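Tanari hand gripper kit — worth the money?
Forum: Grippers, arms and end effectors
8 replies

pebbledash_lou
Sunday, September 27, 2020
Hello all, hoping for some friendly advice before I part with my money. I've been looking at the hand-held gripper kit from Tanari, the one where you squeeze the handle and the two fingers close, and I've more or less talked myself into it (you know how it goes, you read the page once over breakfast and by lunch you're clearing a shelf). I'd like to use it for recording demonstrations at the kitchen table for a little arm I've been building since March. Has anyone here put one together? I'm decent with a screwdriver and hopeless with a soldering iron, if that helps.

oldmotorway
I have, Lou, and I'm very fond of mine. It took me two evenings, mostly because I would keep stopping for tea. No soldering in the version I bought. The linkage is the fiddly bit, so lay all the parts out first and do the left side completely before you start on the right.

sprocket_and_jam
I'll be the grump, sorry. I had the same kit and sent it back. The fingers flexed more than I liked when I picked up anything heavy, and the instructions jump from step 4 to the finished thing with hardly a word in between. For the same sort of price the Orkari one comes ready built, and you can be working with it the same afternoon.

oldmotorway
Fair about the instructions, they are thin. I don't agree on the flex, though. Mine were doing that as well until I went back over the screws on the linkage, and it's been steady ever since. And the Orkari is lovely but it's glued in places, so if you break a finger you're posting the whole thing back to them. I had mine out on the table this morning, fingers wide open.
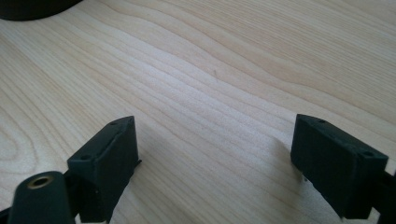
What I like about the fingers
They're chunky matte black things with bevelled edges, and there are two little holes in the top of each, which I've been eyeing up for some home-made rubber pads. There's a brass-coloured insert down on the left too, and I do appreciate a bit of metal thread in a plastic part — I've stripped enough plain plastic holes in my life to get sentimental over it.

What I don't like
The squeeze is stiff to begin with. My hand ached after 24 recordings in one sitting, and now I stop at a dozen and go and water something.

sprocket_and_jam
The insert is a good point, I'll give you that one. I still say it's a lot to ask of a beginner.

wren_in_the_shed
Has anybody tried the Fang fingers on it? They're the long thin ones sold as an add-on. I bought a pair for picking up pens and washers and they're a treat for small things, but useless for mugs, so don't bin the originals.

pebbledash_lou
Oh, I hadn't even seen those! Thank you all, this is so much more helpful than the shop page. I think I'll go for the kit and keep the Fang ones for my birthday. Is it best ordered direct?

wren_in_the_shed
I got mine from the little shop in Grustville and it came very well wrapped. Ask them for the printed booklet, it covers the linkage much better than the download does.

sprocket_and_jam
Now that would have been nice to know before I posted mine back. Good luck with it, Lou, and do tell us how the linkage goes.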